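Workshop Tips: Keeping a Plug-Handling Gripper Happy

I look after one little two-arm bench cell, and its whole job is picking up plug adapters and seating them in a power strip. That sounds easy until you've watched it miss a socket by the width of a fingernail, back off, and miss again in the very same spot. So I've been scribbling tips on the inside of the cabinet door, and in October I ran out of door. Here they are, in no order at all.

Check the fingers before you blame the software. Mine are a soft-ish printed material and they chip along the inside edge first. Run your thumb up the inner face with the power off. If you can feel a step, the adapter will rock when it's squeezed, and a rocking adapter goes in crooked. I sand small steps with a fine nail file (the cheap kind from the drugstore!) and swap the pair once the tip starts looking ragged. Scuffs on the outside I leave alone.

Wipe them too. Dish soap on a damp rag, then a dry rag, then leave them ten minutes with your coffee. I used to use rubbing alcohol and I'm pretty sure it made mine brittle, so I quit.

Squeeze less than you think. Our Vurent controller takes a grip setting from 0 to 199, and I keep it at 90 for everything on this bench. Elvira Carhuamaca, who had the cell before me, ran it way up high and went through fingers like paper towels. Sorry, Elvira — you know it's true.

Fix the strip down if you can. A strip that slides makes every good insertion look like bad aim. I put removable putty under each end. Double-sided tape holds better, but you'll be scraping it off forever.

Pick adapters in different colors. It's so much easier to say "the pink one keeps tipping" than "the third one, no, the other third one." The ones with pictures on the face are nice for telling which way up they are, too.

Power strip and adapters on the bench:
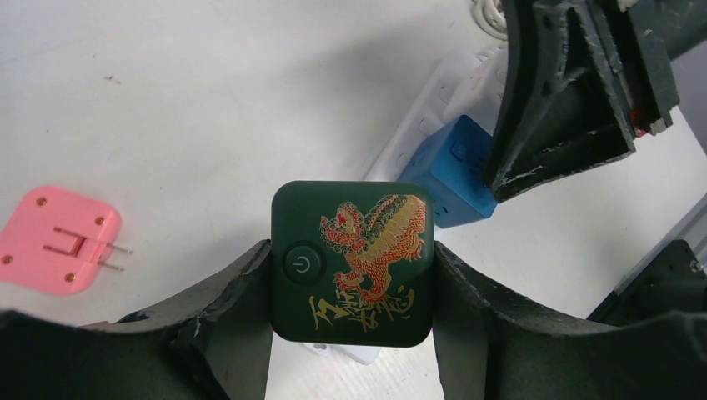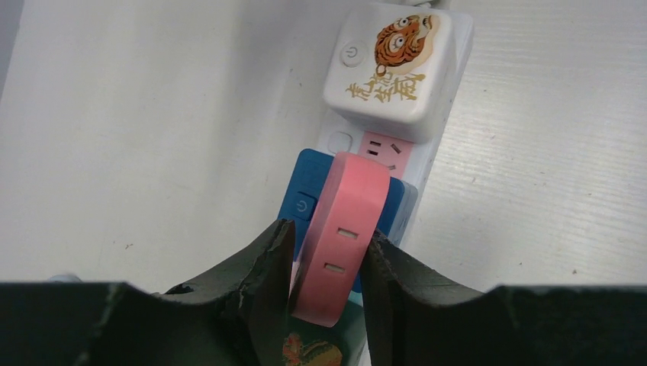
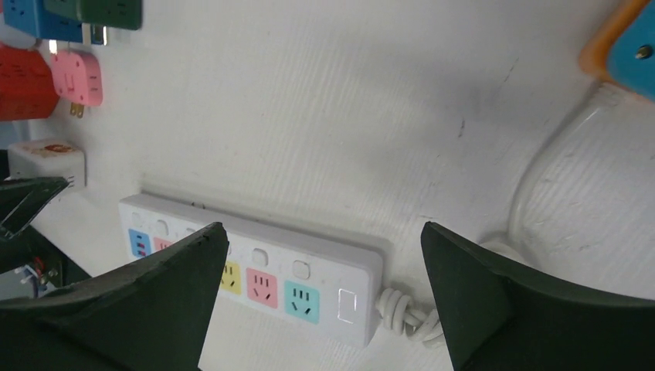
Cords are my other headache. A wrist that's turning will find any loop you leave lying around, so I keep the slack bunched and pushed past the end of the strip. Unplug the strip from the wall while you're teaching positions, please. The arm doesn't need live sockets to practice on and neither do your fingers.

For the wrist cameras, a dry lens cloth and nothing else. If the view looks foggy after you wipe it, check for putty. Ask me how I know.

Screws! The ones at the base work themselves loose a hair at a time. I go over mine every 11 shifts with the short Restrepo driver, snug and no more, and I put a dab of nail polish across the head and onto the part next to it. When the line of polish is broken, that screw has moved. Red shows up best on dark parts.

Last one for now. Keep 2 spare finger pairs in a labeled bag, left and right marked with a paint pen, and write the date on the bag when you open it. I've got mine hanging on a hook by the light switch, next to the nail file.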